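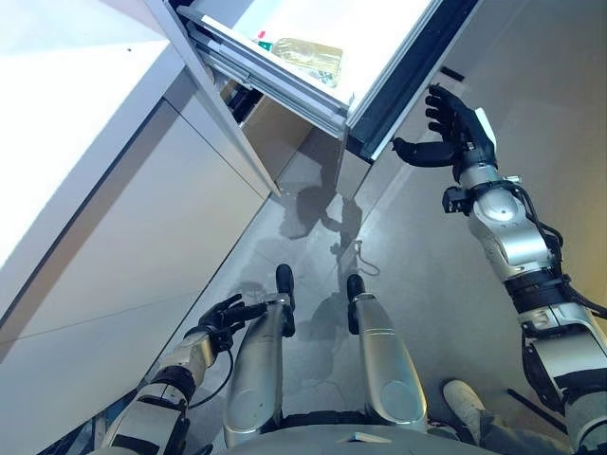 Help wanted: four new people for the Valside household robot project

Posted Jul 5, 2022

Hi there! If you've ever yelled at a stuck drawer and thought, I bet a robot would have an even worse time with this, I would love to hear from you. I run the student robot project at Valside, and we have four places opening up for the next round. You don't need to be an engineering major. You don't even need to know how to solder (I was terrible at it when I joined and I'm only slightly less terrible now).

Our job is to get a robot to do ordinary stuff around a kitchen. Drawers, doors, bottles, all the things your hands do while your brain is on the phone with your mom. We're getting ready for the Nalstead Challenge, a student contest with a list of household tasks and a judge who can pick any of them on the day. Last time we placed somewhere in the middle, and I'm still sore about the drawer round, so guess what we've been practicing!

What you'd be doing

Most of you will start as operators. You take a turn running the robot through a task, then you do it again, and then you move the bottle a little and do it again. We logged 137 tries in June and I want a lot more than that before the contest. It's fun for the first hour, it gets dull, and then for some reason it gets fun again.

We also need somebody who likes code. Our logging tool is called Wastuvitz (old team joke, ask me at the meeting) and it's held together with hope. If you know a little Python and don't mind reading other people's messy comments, please, please apply.

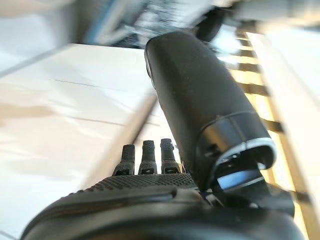
2 min read

And then there's the hardware side: cables, brackets, fingers, screws that roll under the cabinets. I'd like at least one new person who enjoys taking things apart and also, crucially, putting them back.

The boring but important part

We meet twice a week in the Boonyarit Building, in the evening, for two hours or so. There's a stipend of almost $40 a session, paid at the end of the month. Closed-toe shoes only, and long hair gets tied back. You need to be enrolled at Valside and able to stick with us through the contest. If you have a rough exam week, just say so and we'll shuffle things around.

How to apply

Send a short note through the form on the project page. Tell me what you're studying, which of the jobs sounds good to you, and one thing you've fixed or tried to fix. A failed repair is totally fine! Skip the formal cover letter, I won't read past the first paragraph anyway.

I'll invite everybody who looks like a fit to sit in on a practice session before we decide. Come with questions and bring a snack, because we tend to run over.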